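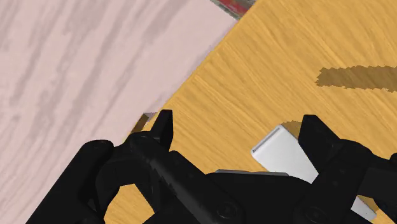
Pale pink, meeting yellow wood grain.

Friday, February 5, 2021

I finally went through the t-shirt drawers. I have been putting this off for years, and the drawers had reached the point where you had to hold the contents down with one hand to get them shut. Almost everything in there is a fan shirt of some kind. Movies, games, a couple of bands, and a lot of things bought at conventions late on the last day when the prices drop.

The total came to 70. I expected less.

Most of them I could not remember buying. There was one from a fantasy series I gave up on after the first season, still folded around the cardboard. There was a zombie one with a joke on the back that I would not wear to the grocery store now. Those went in the bag straight away.

The one I wanted to write about is the Prollora shirt. If you did not have a computer in the house at the right time you probably missed Prollora. It was a space trading game where you flew a freighter called the Korkus between moons and tried to keep it from falling apart. There was no real fighting in it. You hauled ore, you paid docking fees, and if you skipped the repairs for too long the heating went and your crew started leaving at every port. I played it for most of one summer and I don't think I ever paid off the ship.

The shirt has the Korkus on the front, side view, in plain white line work on navy. No slogan. Underneath in small letters is the registration number from the hull, and that's all. It came from a small shop called Maes that used to do short runs of game shirts by mail order. They printed 400 of this one and never did it again. I bought mine from the second page of their catalog and sent a check.

What I like is that it doesn't explain itself. A lot of the shirts in the drawer were mashups, where somebody takes a spaceship and puts it on a cereal box or a travel poster. I bought plenty of those. They're funny for a week or so, then you have worn the joke in front of everybody you know and it goes to the bottom. The plain ones lasted longer. When I laid out the keep pile on the bed, nearly all of it was a single drawing or a logo from inside the story — a mining company, a school crest, a made-up airline. Things that a person living in that world might own.

The Prollora shirt is in poor shape, though. The collar has gone wavy and the ink has cracked across the engine section. I used to put everything in the dryer on high, and you can see exactly which years I did that by looking at the prints. The newer ones have been washed cold and inside out and hung over the shower rail, and they look fine. It is boring advice but I wish I'd started sooner.

I looked into a replacement. Maes has been closed for a long time and I couldn't find any of the originals for sale in my size. There was one child's medium, which is no use to me. There are print-on-demand versions around, but somebody has traced the ship badly and given it an extra row of windows. The real Korkus has one row, and a dent behind the bridge that was there from the start of the game and could never be repaired no matter how much you spent at the yard. The shirt has the dent. The copies don't.

Vesna Gashi, who I have been swapping shirts with since the old message board days, told me to try a screen printer near her called Vomar. They will do a run as small as 2 if you are willing to pay for the setup, and she had them redo a shirt of hers that got bleach on it. She mailed me hers to look at. The print is good. It sits a little thicker than the old ones, and the blank is a softer cotton with a longer body, so it doesn't ride up when you reach for something. The sleeves are wider than I like.

I have not made up my mind. I wouldn't sell them, it would be one to wear and one to put away, but I'd want to redraw the ship myself from the manual, and the manual is in a box at my brother's. He says he'll look. He also said that in May when I asked him about the joystick.

For now the old shirt has been moved to the at-home stack. I can wear it to paint or sleep in and not worry about the collar.

The rest of the sorting took the whole evening. I ended up with a keep pile that fits in two drawers and closes without a fight, a bag for the thrift store, and a smaller bag for rags. I also set a few aside that are too small for me but in good condition, mostly convention shirts, and those are going to Vesna for her nephew. He is the right age for the robot one and he might put up with the dinosaurs.

A couple of rules for myself going forward. If I already own a shirt from the same show, the new one has to replace it. And no more buying on the last day of a convention — I checked, and hardly any of those made it to the keep pile.

If anyone has the Prollora manual and can scan the page with the side view of the ship, please leave a comment. It should be near the back, just after the docking fee tables.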